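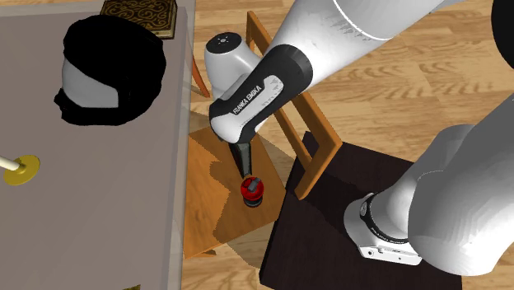
Helmet on the table, chair close by.

Wednesday 25th October

Slept badly again, woke at five with the wind rattling the shed door, and decided I might as well get up and make soup. Leek and potato, far too much of it. I've put most of it in the freezer next to the other soup I made when I couldn't sleep last time.

The big news is the allotment. The letter finally came from Histberg and I've got the plot! After all that waiting (I put my name down in January and had completely given up) I am now the proud tenant of a strip of couch grass and a water butt with no lid. The rent is 30 a year, plus a deposit for the gate key, and I have to have a quarter of it dug by spring or they can take it back. I rang Wilma straight away and she shrieked so loudly that the dog got up and left the room.

She wants me to go in with her on a load of manure from the farm out at Urnum. I said yes before I'd asked how much a load was. Will have to find out where they tip it, as the track past the Wouters plots is all ruts and I'm not barrowing it from the road.

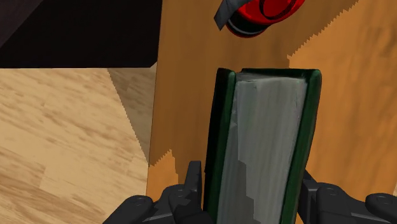
Spent the afternoon with the old vegetable book and a pad of squared paper, working out what goes where. Broad beans can go in now if I get a move on, and garlic too. I've given the potatoes a whole third of the plot, then rubbed them out and moved them, then moved them back again. Rhubarb at the far end by the fence – it'll have to sulk there for a year or two before I can pick any, but I don't mind. No courgettes. I said that firmly to myself and wrote it in the margin, and I expect I'll have four plants by June.

Berkay Karakaya came round about the gutter at half past four and ended up drinking tea and telling me about blackfly for an hour. He had a plot up there years ago and says the soil is heavy clay at the bottom end and lovely at the top. Mine is number 265, and neither of us could work out which end that is! He's lending me his good fork until I buy one.

Gutter still drips. Must ring the dentist tomorrow and get seed garlic.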